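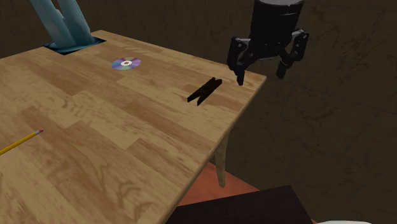 A simulated tabletop with a disc, a clothespin and a pencil, rendered with the gripper open. Image: Razia Lashari

Simulation scores need a second number

By Razia Lashari

A manipulation policy is tested in simulation, it succeeds on some share of the trials, and that share goes into the abstract. Readers then treat it as a forecast of what the policy will do on hardware. I think this is a mistake in how we report results, and one that can be fixed without new equipment.

My argument rests on work our group did at Lallitberg over most of last year. We took 8 grasping policies, all trained on the same demonstrations, and ran each one on 200 simulated layouts of small household objects. We then rebuilt 143 of those layouts on a physical table and ran the policies again. The layouts we left out mostly contained objects we could not buy in a matching size.

The average gap between simulated and real success was modest. Had we reported only that average, the paper would have been shorter and easier to place. The ranking of the policies was less comfortable. The policy that came first in simulation came fourth on the table, and the two that had looked identical in simulation were clearly separated on hardware. A benchmark that gets the mean nearly right and the order wrong is of little use to anyone choosing between methods.

Thin objects account for most of the disagreement. A disc lying flat on wood offers a parallel gripper almost no edge to hold. In our simulator, contact between a fingertip and a thin rim is resolved with a small amount of allowed penetration, and that penetration is enough to lift an object that a real finger would push across the table. Two of the policies had learned to depend on it. They came down on the rim at an angle, closed, and rose with the disc between the fingers. On the physical table the same motion slid the disc several inches and ended with an empty gripper.

The clothespin failed in a different way. We had modeled it as one rigid body. A real clothespin has a spring and two halves that move against each other, so a grasp near the open ends changes its shape during the lift. The simulator scored these grasps as stable. The pencil gave us less trouble, apart from rolling, and a hexagonal shaft limits that in both settings.

None of this can be seen in a render. Wood grain, soft shadows and colored reflections on a disc have improved a great deal, and they matter for policies that work from camera input. I have no complaint about the effort spent on them. My complaint is that visual quality has become the informal standard by which reviewers judge whether a simulated result can be trusted. One reviewer of our paper praised the realism of the scenes and did not ask for a single contact parameter. Friction coefficients, solver step size and penetration tolerance were in an appendix, and I doubt they were read.

What I propose is a second number, reported next to the success rate. Take the simulated trials that succeeded. Rerun each one with friction, object mass and contact tolerance shifted within the range one would expect from measurement error. Report the share that still succeed under every shift. We call this the retained rate, and in our data it ordered the policies much better than raw success did. The former leader lost more than half of its successes. The policy that did best on hardware lost very few.

The cost is small. Our full set of reruns took 415 GPU hours, spread over machines that were otherwise idle at night. The physical trials needed two people for most of October.

There are fair objections. The first is that the shifts have to be chosen by someone, and a lab that wants a good score can choose narrow ones. That is true, and the answer is to publish the ranges in the main text where they can be compared. The second is that a retained rate rewards cautious policies, which may be slow. We saw some of this. The best policy by our measure took about a third longer per grasp than the fastest. I would prefer to see both figures and decide for myself.

The third objection is harder. Colleagues at Cullari pointed out that shifting parameters does not repair a wrong model. A rigid clothespin with varied friction is still a rigid clothespin, and every grasp that depends on its rigidity will be retained. They are right, and our own clothespin results show it. The retained rate catches policies that depend on a particular setting of the physics. It does not catch errors shared by all settings. For those, physical trials remain necessary, and a paper that has none should say which of its object models have never been compared with the real item.

The Dromville benchmark is due for revision, and its organizers have asked for comments on the reporting rules ahead of the Toledo workshop. Mine are that the rules should require a retained rate with its ranges, and a table of contact parameters in the body of the paper. Our rerun scripts are available on request, including the configuration files for the thin-object layouts.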